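Workshop notebook, dye and colour bench
June 29, 2021
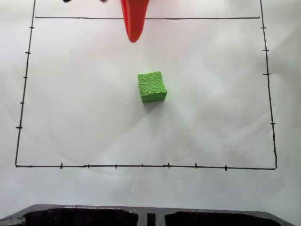
Green foam cube on the paper sheet, with marker outline.

Continued from the February pages. I repeat the first part of the problem because my earlier notes are difficult to follow, also for me.

The Cheetham wool takes the weld yellow very well and the indigo not so well. When I dye yellow first and blue after, the green comes out patchy, and the patches are always in the same place on the skein, near the ties. When I dye blue first, the green is even but duller. For the Pramari order we need even and bright. The customer has chosen shade 16 on our card, and that shade was made by yellow first, on a different wool, which we can not buy any more.

What I tried this week:

Skein A. Scoured for one hour with the usual soap, mordanted with alum, weld bath, rinse, one short dip in indigo. Patchy as before. The ties had marked the wool even though I made them loose.

Skein B. Same, but left overnight in clean water between weld and indigo. Better. Some of the yellow went into the water, so the final green is a bit to the blue side. I think this is acceptable for a customer who has not seen the card, but ours has seen it.

Skein C. Same as B, with chalk in the weld bath. Now the yellow is much stronger and I lose less of it overnight. The green is the closest until now. Under the window it looks right. Under the lamp over the sink it looks more brown than shade 16, and I do not know which of the two lights Pramari will use.

Skein D. Blue first, two dips, then weld with chalk. Very even. It is a nice green but it is not the green which was ordered. I keep it for the card, as a new shade, if we agree on it.

Water. I have suspected the water since the winter. The tap at Cluldale is harder than the one in the old building, and for weld this is good. For the indigo vat I am less sure. I made a small vat with rain water from the barrel and another with tap water, same quantity of everything. Both came to the right yellow-green colour under the surface, but the rain water one was ready earlier, before lunch, and the tap one only when I was already cleaning up. I did not dip a full skein in each, only short pieces of yarn. They look the same to me when dry. So the water changes the time, but I can not say that it changes the colour.

The ties. This was my mistake for a long time, I think. I used cotton string in a figure of eight, three times around each skein, and the string holds air when the skein goes into the vat. The air gives the oxygen exactly where I do not want it. Yesterday I soaked the skein already tied, pressed it under the water with the hands until no more bubbles came, and put it in the vat still full of water. The marks were nearly gone. Please do this from now on, all of us, also for plain blue. Go in slowly at the side of the vat and come out slowly at the side, and do not let it drip back into the middle.

Temperature. The thermometer with the red cap reads too high. I compared it with the glass one in the same pot and they were two degrees apart. I put a piece of tape on the red one. All temperatures from the February pages were made with it, so they must be read lower. For the weld it does not matter much. For the vat I would like to repeat the two samples which I liked, 2 and 5, with the glass thermometer before I write a final recipe.

Costs. The invoice from Irow for the alum and the dried weld came to 2,813 with delivery. It is more than last time because I ordered the bigger sack of weld. The sack must stay closed and in the dark cupboard. Last year we left the old one open near the radiator and the end of it gave a very weak yellow, so we used double weight and saved nothing.

Light test. I have put short pieces of A, B, C and D on a card in the south window, half of each covered with black paper. Please do not move the card and do not lift the paper to look. Weld is quite fast for a yellow, but over indigo I have seen it fade so that the green becomes blue at the edges, and I want to know if the chalk makes a difference.

To do:
Repeat C with the ties soaked first, full skein.
Ask Pramari if they look at colour by daylight or by lamp.
Write the correct name of the soap on the bottle, the label is washed off.
Feed the big vat this evening, and leave the lid on.
Empty the tap water test vat, keep the rain water one.

Remark for the next page: skein C was still a little damp when I compared it with the card. I must look at it again tomorrow morning under the window, before I decide something about the brown.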